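Project report, section 3 onwards: grasp state estimation from wrist video

## 3. Problem

The Sorine pipeline takes episodes from a hand-held gripper and turns them into training data for a pick-and-place policy. Each frame needs a label for grasp state: open, closing, held or releasing. In the first version of the pipeline the label came from finger width alone, with a fixed threshold. This worked for blocks and failed for objects whose width changes along their length, such as a computer mouse. Held frames were marked as closing, and the policy learned to wait.

The work reported here replaces the threshold with a small temporal classifier, and changes the segmentation tool (Flastel) so that it reads the new labels.

## 4. Data

The set contains 640 episodes, split by location so that no table appears in both training and test. After episodes with lost tracking were removed, the test split held 3,398 labelled frames. Outdoor episodes were kept separate in the results. Reflections from glass table tops upset the feature tracker, and the fisheye lens puts a large share of the background into every frame.

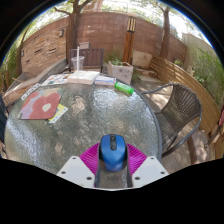
Stavros Spahić objected at the mid-term review that a split by location is not enough, because the same few objects appear at every location and the classifier could simply learn their outlines. We accept the point. A split by object was added in December and is reported in Table 2.

## 5. Method

### 5.1 Inputs

The classifier receives three signals at each time step:

- finger width, from the markers on the gripper
- wrist velocity, from the visual-inertial tracker
- a 64-value embedding of a crop between the fingers

The crop is fixed in image coordinates. The fingers always occupy the same region of the lens, so no detector is needed. The background outside the crop is masked to black before encoding.

### 5.2 Model

A single-layer GRU runs over a window of 8 frames and outputs one of the four states. Longer windows gave no gain and delayed the change from closing to held. A two-frame hysteresis filter is applied to the output, so a state must be predicted twice running before the label changes.

### 5.3 Segmentation in Flastel

Flastel previously cut an episode at each threshold crossing. It now cuts at the first filtered held frame and the first filtered releasing frame. Segments shorter than the window are merged with the one before. The old behaviour is still available with `--width-only`, which we used for the baseline.
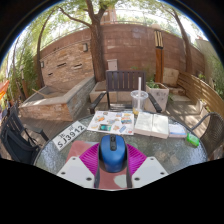
*Figure 2: Blue mouse in the gripper over the glass-topped table.*

## 6. Results

**Table 1. Test split by location**

| Method | Correct frames | Total |
|---|---|---|
| Width threshold | 2,790 | 3,398 |
| GRU, no crop | 2,981 | 3,398 |
| GRU, with crop | 3,184 | 3,398 |

**Table 2. Test split by object (accuracy)**

| Method | Indoor | Outdoor |
|---|---|---|
| Width threshold | 0.83 | 0.79 |
| GRU, with crop | 0.91 | 0.86 |

The drop between the two splits supports the objection in section 4. Most of the remaining errors fall within two frames of a true state change and do not affect the segments after merging. The exception is the releasing state, which is confused with held when the wrist is still and the fingers open slowly.

## 7. Limitations and remaining work

The hysteresis filter was tuned by hand on the training episodes. Kalliopi Karagiannis has a branch that learns the delay with the classifier, but it has not been run on the full set. Tracker velocity is used without its covariance, so a bad track is treated the same as a good one. The labels do not separate a firm grasp from one in which the object turns between the pads. Adding a slip state would mean labelling the held frames again.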